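Print this page | E-mail this story

The box the phone comes in

I own a drawer of empty phone boxes, and so, I suspect, do you. Mine date back to a Vimley that died in a ferry toilet. The box is immaculate. It has outlived the phone, the contract and a marriage.

What gets me is the fit. A lid slides off slowly, like a butler leaving the room, and there's the tray with its white rim and its glossy black slab, lying in state. 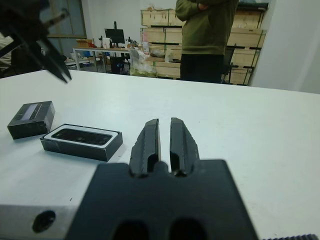
Do you need the box once the phone is out? For a warranty claim the receipt will usually do, and the serial number lives in the phone's settings.

So out they go, in theory. I cleared the white table on Monday to have a proper sort, and got as far as admiring the table.

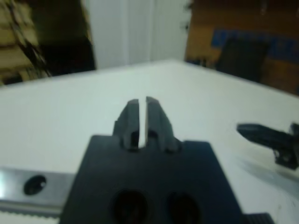
Maite Benítez wrote in to say she was offered 60 dollars more for her old Skomport because it came in its original box, and that I should leave the drawer alone.

Which is how they get you – a 900 dollar phone, and we're minding the cardboard. Small, black, a shiny little label near one end, nothing to apologise for. It looks more expensive than my shoes.
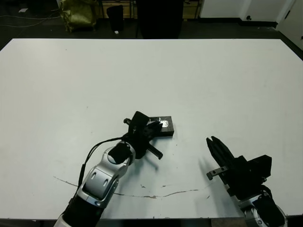
Gerrit Mokgethi thinks the whole business is daft, and reckons a grey paper sleeve would do the same job and go straight in the recycling bin. I've put his letter in the Prostier box for safekeeping.

Print this page | E-mail this story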